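Setting Up a Phone Tree for Your Hillside Street

We live on the steep side of Drurkstead, where the road above us has slid twice since we bought the house, and both times the folks at the bottom heard the news last. After the second slide my neighbor Waldemar Brzozowska and I sat down at his kitchen table with far too much coffee and worked out a phone tree. It has been running ever since, and people from other streets keep asking me how we did it, so I finally typed the whole thing up.

Step 1: Walk the street

Go door to door, even if you think you know everybody (I thought so too, and I was wrong by two whole families!). Ask for a cell number, a landline if there is one, and whether anyone in the house would need help getting out. Ask about pets as well. We ended up with 16 households on our list, and it took a couple of lovely long evenings.

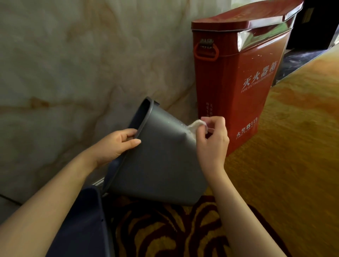 Step 2: Split the list into branches

Each caller gets no more than four houses. Any more than that and the last family is still waiting while the first one is already in the car. Put your steadiest people near the top, and give every caller a backup who lives on a different part of the street, in case the same mud cuts off both of them. Waldemar is our first caller and I'm his backup. My number ends in 3664, and half the street seems to know that by heart now.

Step 3: Agree on what you'll say

Keep it short. Ours goes: "Phone tree. The slope is moving. Leave by Mernard Road, meet at the church lot, call your next house." Write it on the same card as the numbers. If somebody doesn't pick up, leave the message and go straight on to the next name, then circle back. The last person on each branch calls the top to say it's done.
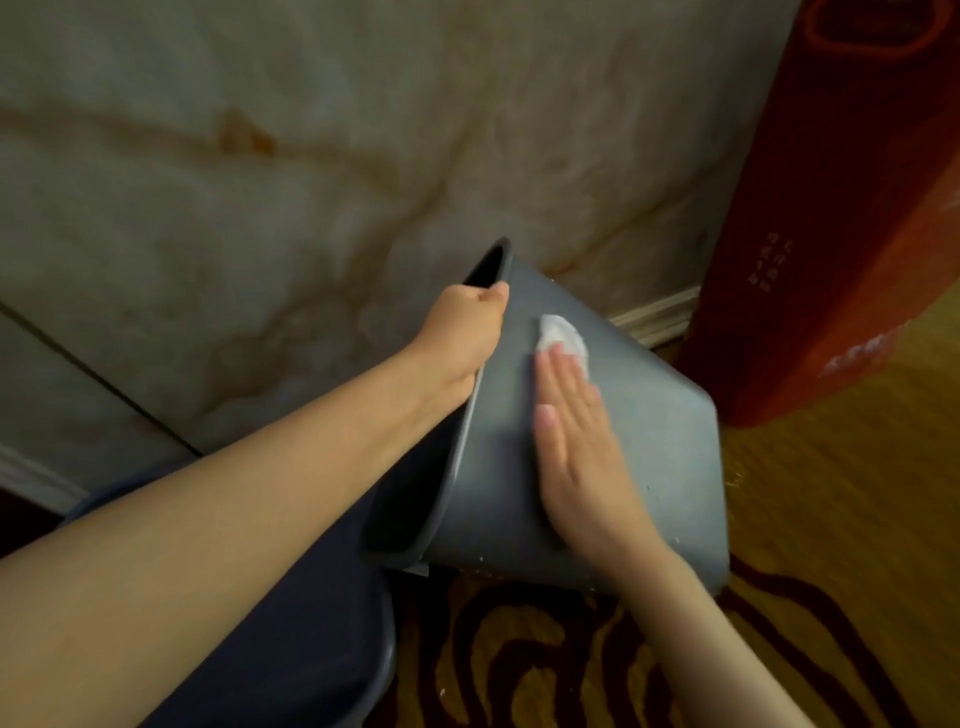 Keep the paper copies somewhere you can grab them in the dark. Ours sits by the front door with the flashlight, work gloves, a whistle and a phone charger, all of it in one container so there's no hunting around. You don't need anything fancy for that part. A gray plastic bucket like the one getting wiped with a tissue is just fine, and smooth plastic is easy to clean up when the gloves go back in muddy. Slip the card into a zip bag first, please, as ink runs.

Step 4: Practice in March

We do a trial run every March at 7 in the evening, before the spring rain gets serious. Start each call with "This is a practice" so you don't scare anyone's grandmother. Afterward, fix the wrong numbers and print new cards for everybody.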